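Last updated July 23, 2018

# Reusing clear plastic drink bottles around the house

Empty drink bottles pile up fast in warm weather. Most of ours go in the recycling, but a few with thick walls and wide mouths are worth keeping. These are the ways we clean them, get the labels off and put them to work in the kitchen and laundry area.

## Which ones to keep

Look for a wide neck first. A narrow neck is fine for liquids, but rice, lentils and dried beans jam in it every time. The mouth should be wide enough to take a bottle brush without bending the bristles flat.

Squeeze the bottle near the bottom. If it crackles and folds, recycle it. If it pushes back, it will stand up to being picked up full. Square bottles pack better on a shelf than round ones, and bottles with deep waists are harder to scrub.

Don't keep anything that held milk, a protein drink or a smoothie. The smell stays in the cap. Plain water and unsweetened tea bottles are the easiest to deal with. Soda bottles are all right for cleaning supplies and watering plants, but I don't use them for food.

Never put food in a bottle that has held cleaner, oil for the mower or anything else from the garage.

## Washing

Rinse the bottle the same day you empty it. Tea left in the bottom overnight leaves a brown ring that takes much longer to shift than it should.

1. Fill the bottle a third full with warm tap water and one drop of dish soap. More soap only means more rinsing.
2. Put the cap on and shake for half a minute.
3. Empty it and go around the inside with the bottle brush, shoulders included.
4. Rinse three times, or until there are no bubbles.
5. Wash the cap separately. Run an old toothbrush around the threads and the inside rim.

Don't use boiling water. These bottles are made to be used cold, and the neck will shrink and lean so the cap no longer fits. The dishwasher does the same thing.

For a brown tea ring, put in a teaspoon of baking soda, a tablespoon of uncooked rice and enough warm water to swirl. Swirl it until the ring is gone, then pour everything through a strainer so the rice doesn't go down the sink.

## Getting the labels off

There are two kinds of label. Loose sleeves and neck bands can be snipped with small scissors and pulled away. Slide the lower blade under the edge with the point facing up so you don't scratch the plastic. Stuck-on labels need more work. 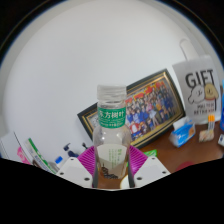
**Should the label come off before the bottle is washed or after?**

Take it off before. Wet paper labels break up into pulp, and the pulp ends up in the brush and all over the sink. Peel what you can while the bottle is dry, then soak the rest.

For the glue that's left behind, rub in a little cooking oil with a paper towel and leave it for 40 minutes. Wipe it off, then wash the outside with dish soap. If there is still a tacky patch, make a paste of baking soda and oil and rub it in circles with your thumb. Skip the steel wool – it leaves the plastic cloudy.

A hair dryer works on some labels. Keep it on low and keep it moving, or the wall of the bottle will dimple.

Catalina Garrido wrote in to say she leaves the front label on if it's one she likes and only takes off the one on the back. That works fine for dry goods, provided the shelf stays dry.

## Drying

This is the step people rush. A bottle can look dry and still have water sitting in the shoulders, and one damp spot is enough to spoil a batch of rice.

Stand the bottles upside down on a rack for a few hours to drain, then turn them right side up with the caps off and leave them overnight. An upside-down bottle flat on a towel doesn't get any air. I push the handle of a wooden spoon through the rack and hang the bottle over that.

Before filling, drop in a twist of dry paper towel, shake it around and pull it out with tongs. If it feels damp, wait another day.

## What to put in them

**Rice and small beans.** Use a funnel, or roll a sheet of paper into a cone. Tap the bottle on the counter as you fill so the contents settle. Write the name and month on masking tape and stick it on the shoulder, where you can read it from above. Anything I fill in October gets used by spring.

**Sugar.** Works well until it gets humid. Leave the top inch empty so you can shake it loose.

**Cold water.** Good for a day or two in the refrigerator. I don't keep refilling the same bottle for weeks.

**Flour.** Don't bother. It packs at the neck and you end up poking it with a knife.

**Clothespins.** The wooden ones need a cut-open bottle. Take the top off below the shoulder and cover the cut edge with two layers of tape.

**Plant water.** Make four small holes in the cap with a hot needle, held in pliers. This does for seedlings and small pots. Fill it the night before so the water is at room temperature.

## Storing the empties

Keep caps on loosely. Screwed down tight, they trap a stale smell, and left off altogether they go missing. I stand the bottles in a shallow box on the bottom shelf of the pantry and stop when the box is full. Once there's no room, the oldest one goes in the recycling.

Check them over before each refill. Throw out any that are scratched inside, have gone cloudy or still smell after washing.

## From readers

Struan Urquhart asked about bottles with a very wide cap, where the plastic ring stays on the neck after opening. Cut the ring off with nail clippers – scissors tend to slip. Dirt collects under it, so do this before the first wash.

Another reader asked whether vinegar helps with smells. It does with tea and juice. Use one part vinegar to four parts water, leave it for an hour, and rinse until you can't smell it anymore.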